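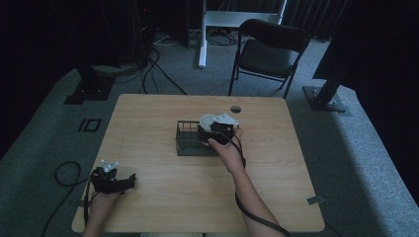
Teun Geerts wants to know how to get rid of the cloudy white rings that hot plates leave on a pale wood table. Raltatville Neighbors Help turned up two replies.

Home | Ask | Topics | Kitchen & Table | Sign in

Rings on a light wood table
Posted September 19, 2026 by Teun Geerts

We bought a secondhand table at the Prekmont market in June and I love it! Then my in-laws came over for soup, and now there are two cloudy rings right where the bowls sat. I don't know what finish is on it. Can I fix this without sanding?

Areeba Yousafzai
Yes, very likely! White usually means moisture caught in the finish – dark means it got down into the wood, and that's a harder job. Lay a dry cotton cloth over the ring and go over it with a warm iron, no steam, for a few seconds at a time. Lift and look every time. Mine took roughly 20 minutes with breaks, and I was so happy I did the sideboard too.

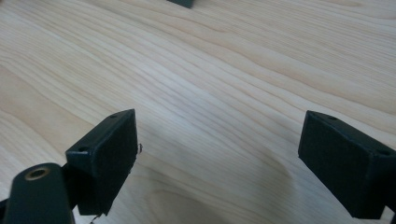 Photo: Nijs

Always wipe along the grain, even where it curves around. Try everything on the underside first, and if the finish goes sticky, stop right away.

vilard_attic
mayo. leave it on overnight, wipe off. worked on my grandma's table, didn't try it on mine

Contact | © Raltatville Neighbors Help | Back to top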